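Call for Participants: Home Trial of the Stidis Tidying Arm

Cluslow is looking for households to live with a Stidis for a while and tell us, in as much or as little detail as you like, how you got on with it. If you have a hallway that collects shoes faster than anyone can put them away (we have met very few people who don't), we would love to hear from you.

Some of you will know us already from the spring trial, when 412 homes had the first Stidis and were kind enough to send back their notes, their complaints and, in one case, a very thorough drawing of a better on/off switch. We used the drawing. The new model goes on general sale next year at $2,099, and before that happens we want it in ordinary homes, with ordinary clutter, for long enough that the novelty has worn off and people are using it or leaving it alone as they please.

What the Stidis is

It is a single arm on a low wheeled base, with a two-finger gripper and a small camera near the wrist. It picks things up off the floor and puts them where you have shown it they belong. For this trial we are asking only about footwear. Shoes sound simple, and we thought so too when we started, but a soft knit sneaker gives way when you take hold of it and a stiff dress shoe doesn't, and the laces go wherever they like. Our people at the Tennant workshop have spent most of a year on this one job and are still fond of it.

Dark shoes have had a good deal of their attention, since so many of us seem to own nothing else. 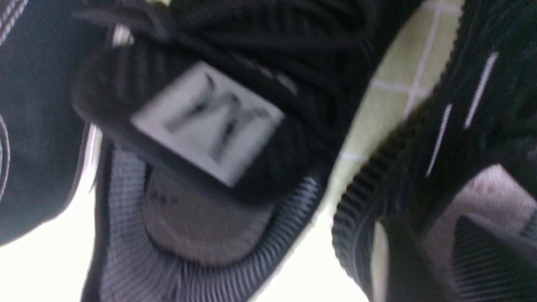
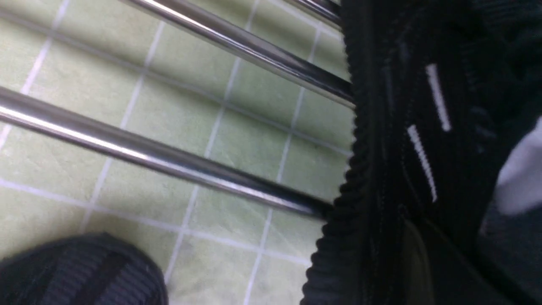
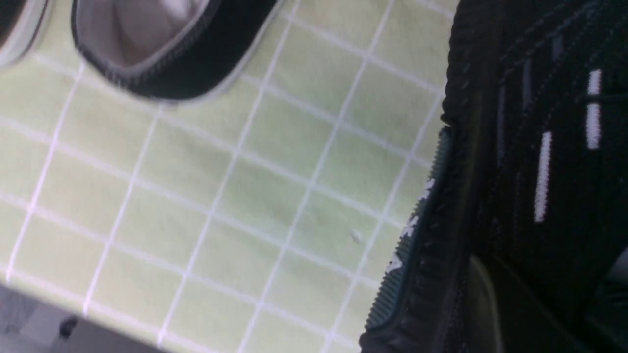
The software has now been through 1,743 practice pickups at Tennant, and it is a good deal better than the version that went out in the spring. It still has bad days. It can be slow to make up its mind, it sometimes takes hold of a shoe by a part you wouldn't choose yourself, and it has never learned to like flip-flops. We would much sooner hear about all of that from you now than from a customer later, so please don't feel you have to be polite.

Who we are looking for

We would like a real mix of homes. Apartments, houses, a place above a store, people living alone, people with four teenagers, all of it is useful to us. You should be at least 18, have Wi-Fi that reaches the spot where the shoes pile up, and have a level floor there with enough open space for the base to turn. Tile, wood and short carpet are all fine. Deep shag is not, I'm sorry to say, and neither is gravel, which did come up last time.

Pets are welcome. If you have a child under three at home we will ask you to wait for a later round, as the safety paperwork for that age group isn't finished. You don't need to know anything about robots, and if you work for a company that makes them we would ask you to sit this one out.

What you would be doing

The trial runs for 9 weeks, beginning in May. We bring the Stidis to you, set it up and stay until you are comfortable starting and stopping it, which usually takes most of a morning. After that we ask you to run it at least four times a week and fill in a short form on your phone each time. There is a longer phone call halfway through and a visit at the end, when we either collect the arm or talk with you about keeping it.

The camera saves pictures while the arm is moving. It points down at the floor nearly all the time, but it will see whatever is down there, so you will be able to look through everything it has kept and delete anything you don't want us to have before it is sent. No sound is recorded. The full privacy terms come with the application, and we do ask that everyone over 18 in the household read and sign them.

What you get

Each household receives a Bultenico shoe rack, which is yours whatever happens, and a $300 payment when the final visit is done. Households that finish the trial may also buy their Stidis at half the regular price. If you need to stop early, for any reason at all, just call and we will come and fetch it, and you will be paid for the weeks you completed.

How to apply

Fill in the household form on the Cluslow trials page and attach one photo of the place where your shoes usually end up. Please don't tidy it first! We read every form ourselves, so it can take us a couple of weeks to reply. If you took part in the spring you are welcome to apply again, and there is a box on the form to tell us so.

Questions can go to the trials desk through the same page, or by phone between 9 a.m. and 4 p.m. Pacific time.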